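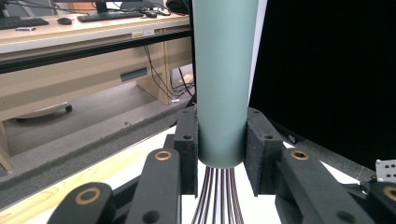

Green tube, dark cables.

About Us | Nuvcombe

Nuvcombe is a website about food that tastes like television. We cover limited-edition cereals, movie tie-in burgers, cartoon-branded soda, discontinued snacks, the petitions to bring back discontinued snacks, and the snacks' eventual return, at which point everyone agrees they were better before.

If you have ever driven across a county line for a milkshake because a cartoon character told you to, you are among friends. If you have ever done it twice, we would like to interview you.

How we got here

The site was started by Krisztina Szabó, who was working the phones for a regional grocery distributor at the time and noticed that the calls she enjoyed most were complaints. People would ring up in real distress over a fruit snack shaped like a minor villain. They wanted to know where it had gone. They wanted to know who was responsible. Krisztina had no idea, but she began writing the calls down, and then she began looking up the answers, and then she began posting the answers on a free blog with a background pattern of tiny hot dogs.

The hot dogs are gone. We still hear about it.

The first post that anyone outside her family read was a long one on the Kocsis Orange Float, a drink sold for one summer to promote a movie about a talking submarine. The movie closed in two weeks. The drink has a fan club. Krisztina's piece tracked down the recipe (mostly corn syrup, some regret) and got 1,000 comments, a good share of them from two men arguing about whether the cup had a handle. They are both still regular readers. They have not settled it.

What we publish

New posts go up every weekday morning, more or less. These are the regular features:

The Tie-In. Reviews of food sold to promote a movie, show or game. We rate the food and the movie separately, and we buy both with our own money.

Gone but Not Forgiven. Histories of discontinued products. There are 174 of these so far, and the list of requests is longer than that. Please stop asking for the Sumton Pizza Puffs. We did the Sumton Pizza Puffs in January and it made no one happy.

Petition Watch. A roundup of campaigns to revive something. We link to them and make no promises. One of them asked for 90 signatures, which we found very sensible, and it is still short.

The Rewatch Pantry. One old episode, one thing eaten in it, one attempt to cook it at home. Sitcoms are easy. Space shows are hard, and mostly gray.

Sauce Desk. It's a desk, it has sauce on it. Dips, packets, glazes and anything with a name that ends in "zing."

What we don't publish

We don't run rumors about menus unless we can find a second person who has heard the rumor and isn't the first person's roommate. We don't review food we haven't eaten. We don't do rankings of every flavor of anything, having tried it once with Stistholm potato chips, all 133 of them, over one long weekend. The ranking was never finished. The notes get hard to read somewhere after dill.

We also don't take part in the resale market. If you have a sealed packet of something from a promotion that ended when you were in middle school, we are happy for you, and a bit worried, and we don't want to buy it. Please don't mail it to us either. The post office has asked.

How we pay for all this

Ads, a small membership program, and a mug. The mug sells better than you would think and worse than we had planned for. Members get the newsletter a day early, a comment badge shaped like a nugget, and a vote in the yearly poll on which mascot we'd least like to be stuck in an elevator with. (The Kocsis Owl, every year. It's the eyes.)

Now and then a company sends us free samples. When that happens we say so in the first line of the post. So far it has not made us any nicer, and the samples have slowed down quite a bit. We have never been paid by a studio to like a movie. We've never been offered the money, so how noble that is we can't say.

The people

Krisztina edits everything and writes Gone but Not Forgiven. She will read any email with the word "marshmallow" in the subject line. She has seen the submarine movie more times than its director has, a fact she got from the director.

The other features are written by freelancers, most of whom began as commenters who were told to go write their own article, then, and did. Some use their real names. Others have day jobs in food marketing and would like to keep them, so you'll see posts signed "Crouton" or "Deep Throat Lozenge." We know who they are and we pay them the same as everyone else.

Corrections

We fix mistakes at the bottom of the post and leave the old wording up where people can laugh at it. Our most corrected article is a brief history of the spork. We got the spork very wrong. If you spot something, use the form on the contact page and tell us where you read it, what it should say, and whether you are angry. There's a drop-down menu for that last part.

Write for us

Yes, we take pitches. Send a paragraph, tell us why it has to be you, and mention whether the thing can still be bought. We like narrow topics. "Food in cartoons" is too wide. "The one sandwich in the one cartoon that my brother and I haven't agreed on since childhood" will get a reply, probably the same afternoon.

We pay on acceptance. It is a modest sum. You could buy a decent dinner with it, or a great many terrible ones.

Comments

Comments are open on most posts and are read by a human being who is doing her best. Be kind to the other readers, don't post spoilers in the first line, and keep cup-handle talk in the cup-handle thread. It has its own link in the sidebar.

Contact

Tips, pitches, corrections and sightings all go through the contact form. Include your town if you've found something on a shelf that isn't supposed to be out yet. We can't always answer, but Petition Watch and the Sauce Desk both run on reader mail, and Krisztina prints out the good ones.

Page last updated Thursday, May 24, 2018, to remove a reference to the Stistholm ranking as "coming soon."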